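Vunia Gravity Feeder, Large: Two Months of Dry Kibble

Reviewed by Aaliyah Cloutier

The Vunia is a gravity feeder for dry pet food. It has a hopper, a throat with an adjustable gate, and a removable bowl. There is no motor, timer, or app. I bought one at full price in August and used it daily through October with two adult cats and two kinds of food.

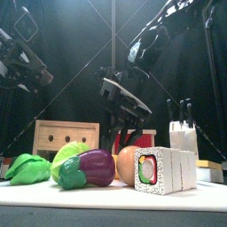 2 min read

Assembly took eight minutes. The hopper twists onto the base and locks with a quarter turn. The gate slides in from the back and has three positions, which the manual calls low, medium, and high. The marks are molded into the plastic in the same color as the base and are hard to read in a dim kitchen.

I ran Gumex chicken and pea first. It is a small, flat kibble with a dry surface, and it fed without trouble on low. At that setting the bowl held 300 grams before the flow stopped. On medium the bowl filled to the rim and spilled when a cat pushed at it. I can't see a use for the high setting with food this size.

Tremblay salmon was harder. The pieces are larger and carry more fat on the outside, and by the end of the first week they had bridged across the throat -- the hopper was half full and the bowl was bare. A tap on the side cleared it. Moving the gate to medium reduced the problem but did not remove it.

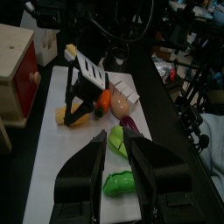 Cleaning is the weak point. The bowl and gate can go in the dishwasher, but the hopper is hand wash only, and the inside shoulder has a narrow ledge that collects crumbs and oil. A bottle brush reaches it. Dry the hopper fully before refilling, or the fines stick to the wall.

The lid has a thin silicone gasket. It fits well enough to keep ants out, but I would not treat it as a storage seal. I now load four days of food at a time and keep the rest in the closed bag.

My older feeder, a Nekstead, has a steeper throat and never jammed on either food. It also has a smaller bowl and slides on tile. The Vunia stayed put on its rubber feet.

Buy it for small, dry kibble. For large or oily pieces, get the Nekstead and put a mat under it.

Part number for a replacement gate: 2714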